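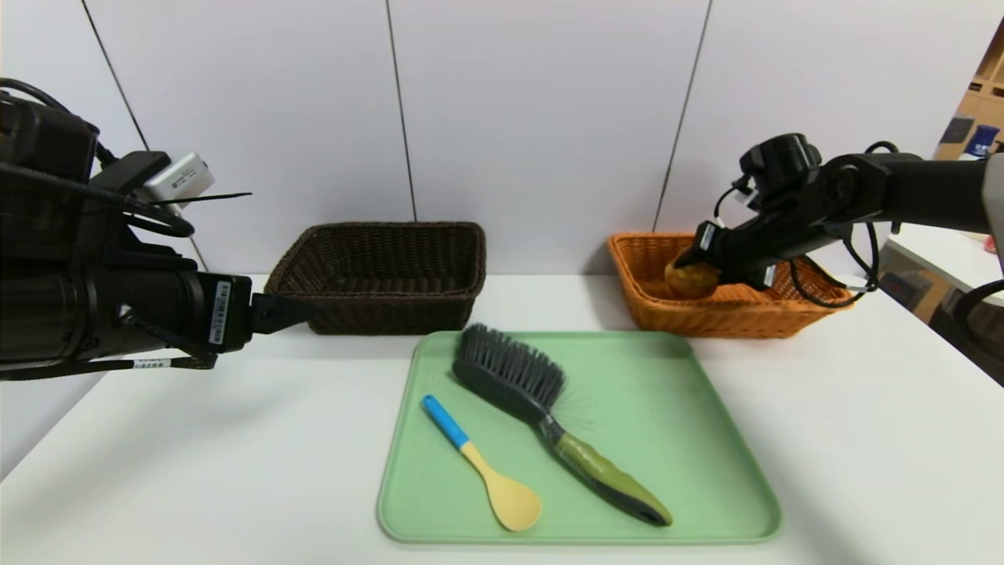
Slavica Grgić would sooner we put the stopping rules ahead of everything else, on the grounds that people read the first page of a manual and skim the rest, and after a good deal of back and forth we've come around to her way of thinking. So the stopping rules come first, and the table set-up follows, and if you only have time for one cup of tea's worth of reading before your first session, please make it the next few paragraphs.

Section 4: Good practice at the sorting table

This section applies to all two-armed tabletop stations running the Desska controller, whether yours is the older bench or the newer one with the panelled surround. It replaces the loose sheets that used to live in the drawer. If you still have those sheets, please recycle them, as the speeds printed on them are out of date.

4.1 Stopping the arms

1. Before you switch anything on, find the stop button and put your hand on it. We mean that quite literally. Every station is laid out a little differently, and your hand will remember where it went.

2. Agree out loud who is on the button. One person holds that job for the whole session, and if they need to leave the room, the arms are parked until they come back.

3. Press stop whenever you feel uneasy. You don't need a reason you could defend afterwards, and you will never be told off for a stop that turned out to be unnecessary.

4. After a stop, wait for the controller to show HELD before anyone reaches over the table. An arm that has gone quiet may only be waiting for its next instruction.

Caution: A paused arm is not a stopped arm. Pause keeps the motors live. Use it for a short look at the screen and never for putting your hands in the work area.

4.2 Setting out the table

Most of our sorting work uses the same simple arrangement: a shallow tray at the front, two baskets along the back, and a handful of ordinary household things to be moved from one to the other. A hairbrush, a spoon and something round about the size of a potato will keep a new operator happily busy for a good long while, as each of them asks for a different sort of grip.

1. Wipe the tabletop and let it dry fully. Trays slide on a damp surface, and they always seem to slide at the worst moment.

2. Place the tray at the centre front, with its long side wherever your task card says. Press down on two opposite corners to check that it sits flat.

3. Stand the two baskets side by side behind the tray. Choose baskets that are clearly different in colour, such as a dark brown one and an orange-tan one, so that you can say "brown" or "orange" across the room and be understood. Left and right cause endless muddles when the operator and the person on the button are facing each other.

4. Lay long items, brushes and spoons especially, on a slant with a clear gap between them. Handles that cross will be picked up together sooner or later.

5. Step back and look along the table from the side. Anything taller than the basket rims that isn't part of the task should go back on the shelf.

Note: Woven baskets are lovely to work with because they give a little when a gripper brushes against them, but do run your fingers around the rim at the start of each session. A broken strand can catch on a fingertip — yours or the arm's.

4.3 Speed and reach

The controller accepts speed settings up to 1504, and you will not need anything like that at the table. Our house limits are as follows.

With anyone standing inside the floor line: 171
Normal sorting, everyone behind the line: 563
Empty runs, no objects on the table, room clear: 800

These are settings on the Desska dial, so please don't try to convert them into anything else or carry them across to a Hoxha controller, where the same figures mean something quite different. If you think your task needs a higher limit, talk to Ognjen Ivanov first. He is very approachable about it and will usually come and watch a run with you.

1. Set the limit before you load the task, and read it back to the person on the button.

2. Run the first pick of the day at 171, whatever comes afterwards.

3. Keep one arm clear while the other is reaching into a basket. The idle arm should hover off to its own side, high enough to miss the rim and not so far over that it crosses the midline.

4. Release objects inside the basket and close to the bottom. Dropping from above the rim is bad for the objects and makes a mess of your results, since round ones bounce.

4.4 Cables, straps and labels

We've all grown fond of tidy cables, and with good reason. A loop that is too short will tug at full reach, while one that is too long will sweep your spoon onto the floor.

1. Move each arm by hand (power off!) through its full reach and watch the loops at the wrist and forearm the whole way.

2. Check every cable tie and strap. Trim the tails where you can, and turn the remaining stub away from the table.

3. Leave all barcode labels where they are. They tie each part to its service record in Rustow, and a label that has been moved is worse than one that has been lost. If one is peeling, report it and leave it be.

4. Look along the table edge for stray leads, the front corners in particular, before you pull up a chair.

Caution: Never rest a cable across the front edge of the table where a sleeve or a bag could catch it.

4.5 Finishing up

1. Park both arms and wait for HELD.

2. Empty the baskets by hand and return everything to the shelf.

3. Pull any hair or fluff from brushes that are due back in the object box. It does find its way into the fingers of the gripper.

4. Write up every stop in the log, even the silly ones. A short line is plenty, such as "spoon slid, stopped, tray moved back, carried on."

5. Sign the log and have the person on the button sign beneath you.

Questions about the wording of this section go to Viorica Trajkovski, and questions about training sign-off to Kazimiera Czarnecka. Section 5 covers gripper fingers and how to change them.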